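January 2, 2024

ok new year, block thread. been promising this since fall and people keep asking about the painted cubes so I'm just going to type until I run out

Short version: plain wooden cubes, paint on one face, rest left bare. You can do a batch on a kitchen table over a weekend. Long version is the rest of this

Started because my niece had a set of those all-over painted blocks and the corners went first. Chips everywhere. She didn't care, I cared a lot

So, one face. Paint on a flat face gets way less abuse than paint on an edge. And I like seeing the wood, sue me

Cubes: I buy them cut. Tried cutting my own in March, hand saw and a miter box, got a pile of things that were nearly cubes. Nearly is bad. You stack four and the tower leans like it's tired

Bag of 30 from Jibrin, unfinished, light colored, no idea on species, the label just says hardwood. A couple per bag have a knot or a fuzzy end. Those go in the practice pile

Sanding. Put the paper flat on the table and move the block, not the other way round. If you hold the block and rub it with paper you round the faces over and then the paint line looks wobbly no matter how careful you are

I go up to 400 and stop. Went to 1000 once to see. Gorgeous, like a river stone, and the paint slid around on it and peeled in a sheet with a fingernail. So no

Break the edges though. One light pass at an angle on every edge, all of them, yes it's boring. put something on to listen to

Wipe with a damp cloth. Let it dry properly. I mean overnight, I know you want to paint them now

Which face gets paint. Took me embarassingly long to work this out: pick a side grain face. End grain drinks the first coat, drinks the second, and then it's darker than the others and you've used half the jar

End grain is the one with the little arcs or rings. Side grain has the lines running across. Pencil a dot on the face you want before you start, otherwise you'll do twenty with your brain off and get three wrong (me)

Tape or no tape. I tape the four sides right up to the edge, burnish it with the back of a spoon. My hand isn't steady enough to do it free. Some people just press the block face down on a loaded foam pad like a stamp and it's fine?? tried that, got blobs at the corners

Foam brush not bristle. Thin coats. Thinner than that. Two is usually enough, yellow wants three, yellow always wants three

Pull the tape while the last coat is still a bit soft. If you wait till it's hard it takes a ribbon of paint with it and you'll say a word

I use the Tandon acrylics, the flat ones in squat jars. Look for whatever is sold as toy safe where you are and read the jar yourself, don't go by me. Mine are for a kid who is past chewing on stuff

Drying: set them painted face up, with gaps. I had them touching on the first batch and two stuck together along the tape line. Had to split them with a butter knife

White table helps a lot by the way. You see drips on it right away and the colors look like themselves. On my old brown table everything read kind of muddy and I kept adding coats for nothing

two on the white table, color on top, bare wood on the sides

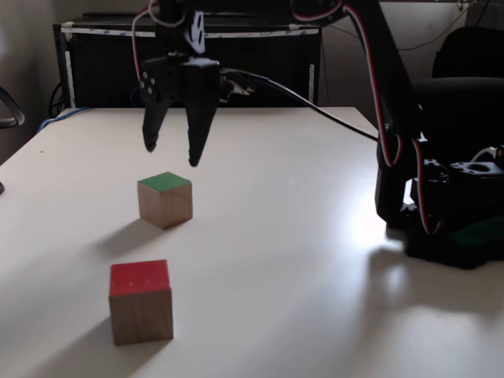
Enikő Vincze asks whether you'd still want to seal the bare sides, and whether one painted face is enough for a kid to sort by color once they've been tipped out on the floor and half of them landed upside down.

Good q, two answers

Sealing: I do a bit of wax on the bare sides, rub on, wait, buff off with an old tshirt. Jakiter does a small tin that lasts forever. Don't get it on the painted face before the paint has cured, it goes cloudy in patches. Without any wax they get gray from hands after a few weeks. which is kind of nice too?? depends on you

Sorting: yes it works, and the flipping is most of the fun. They have to turn them over to find out. My niece treats it like a memory game, nobody showed her that. If you want straight sorting with no hunting, paint two opposite faces and be done

I did one set with all 6 faces different. Do not recommend. Tape on, tape off, tape on. Took me a whole week of evenings and it looks like a party

Colors. Keep them far apart. My first set had a teal and a green that were different in the jar and identical by lamplight. Paint a scrap, look at it at night, then decide

Also test on the same wood. The practice pile is for this. Paint over light bare wood goes a little warm and over primer it doesn't, I skip primer on everthing except yellow

Storage: cloth bag. I had a nice Collau box with a lid and the blocks rattled around in it and scuffed each other's paint on the walk to my sister's. Bag is quieter, they knock less

If a face does get scuffed - sand just that face, 2 minutes, repaint. This is the other good thing about one face. You can fix one block without it looking like the new kid

Don't wash them in the sink. Damp cloth. I soaked a few once after a jam situation and the grain came up furry and one cracked straight across

Someone in DMs asking about numbers or letters on the faces. Haven't done it. I'd think stamp over the dry color, black ink, then seal, but that's a guess, try it on the practice pile first

Ashraf Kettani also wanted to know how big. I get the ones that fit in a grown hand with your fingers closed round it. Smaller look cuter in a bowl but they go under the couch and they're gone, plus small kid small parts, you know

Cost: cheap. Bag of cubes, a few jars, a tin of wax. The tape was what I kept running out of. Buy more tape than feels reasonable, and get the kind for delicate surfaces, regular masking pulled splinters up on me

oh and sand BEFORE you sort out your nice table setup, in another room if you can. Dust in wet paint looks like crumbs. Picked it out with tweezers for an hour last time

Next batch is going to be a gray, a rust and some kind of dark blue if I can find one that doesn't dry black. Taking suggestions on the blue

going to bed, will answer the rest tommorow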